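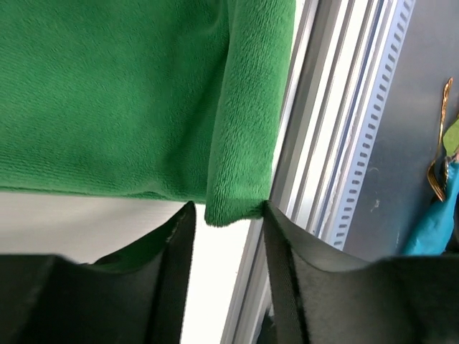 Unit 4 handout: Folding and sorting cleaning cloths

Cleaning cloths go back on the shelf folded, and they are sorted by color before anyone starts folding. At Kokberg each color belongs to one area, and a cloth that lands in the wrong stack gets used in the wrong area. Check the pile first. A green cloth with a fuzzy, pilled surface like this one can stay in use as long as it has no holes. Feel for the folded edge and open it out before you line up the corners.

Color key for the course:
Green: kitchen counters
Blue: glass and mirrors
Red: restrooms

Wash at 60 degrees Celsius, no fabric softener. Spin at 800 rpm. Softener coats the loops and the cloth stops picking up water.

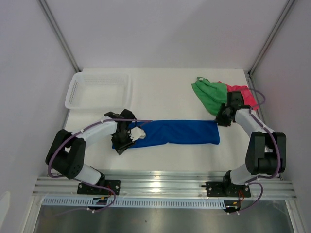

Take one cloth at a time and leave the rest of the pile to the side. Lay it flat, smooth it from the middle outward, then fold it lengthwise. Fold the strip again from one short end. Folded cloths go in the basket with the closed edge facing you. A Hedora basket holds nearly 28 cloths folded this way.

Hems

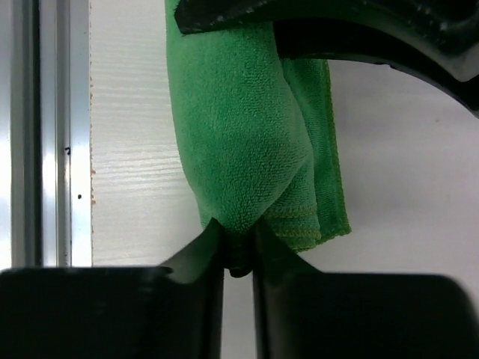
Fig. 2. Green microfiber towel with the stitched hem along its lower edge.

Find the hem on each cloth before the first fold. It is flatter and stiffer than the rest. If the stitching has come loose, put the cloth in the rag bin.

Steps for a bunched cloth

1. Pick it up by any edge and let it hang.
2. Slide one hand along the edge to a corner.
3. Hold that corner and find the next one.
4. Pull gently between both hands until the edge is straight. 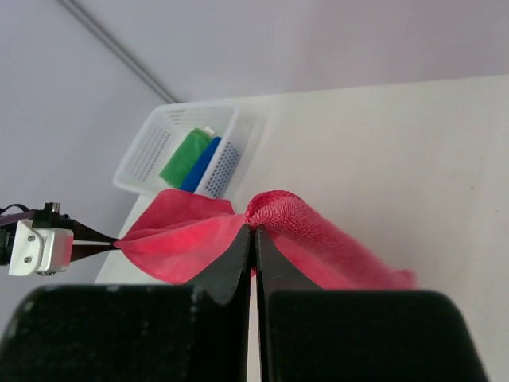

5. Lay the cloth down and fold as above.

For practice, each pair folds 19 cloths from the mixed pile.

Last updated: September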